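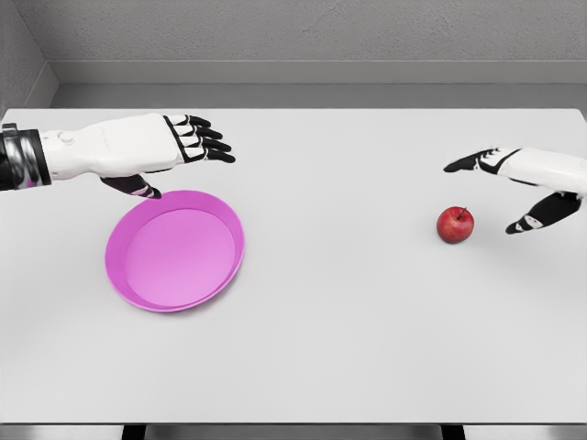
I finished Trano last night, a bit after eleven, with 43 of the lanterns still unlit. I'm going to leave it there for a while.

For anyone who hasn't come across it, Trano is a puzzle game for phones and tablets where you move a small ferry between islands by changing the level of the water. Slide a finger up and the sea rises, slide it down and the sandbanks show. You light a lantern on each island and then go on to the next map. It was made by Slamet Entili and Ilham Jugah, and as far as I can tell the two of them did everything apart from the music.

I started it in January on the train and only meant to play the free part. The first few maps are easy and I nearly gave up on them. Then you get to Ikent, the second region, where raising the water on one side lowers it on the other, and I spent most of a week there. My notebook has four pages of arrows from that week and I can't read any of them now.

The hints are done well. You get one per map and it shows you a single move, usually one from the middle. I used it a lot. Anjani says she used it twice in the whole game, but she also finished Tamau 2 in a weekend, so I don't compare myself.

Some things I didn't like. The text on the map screen is too small on a phone. There's no way to undo more than one move, so a slip near the end of a long map means starting again - this happened to me on the big harbour three evenings running. And the lantern oil is a strange idea. You need 300 drops to open the last region, and if you haven't been collecting them you have to go back over old maps. I had 2000 by then and nothing to spend the rest on, which seems wrong the other way.

The last region is the best one. The ferry carries two passengers who can't be left on the same island, and the tide moves by itself every few turns. I got through it slowly, mostly with the sound off.

Imtiaz has lent me his old copy of Rondonuwu, so that's next. He says to skip the tutorial and turn off the vibration.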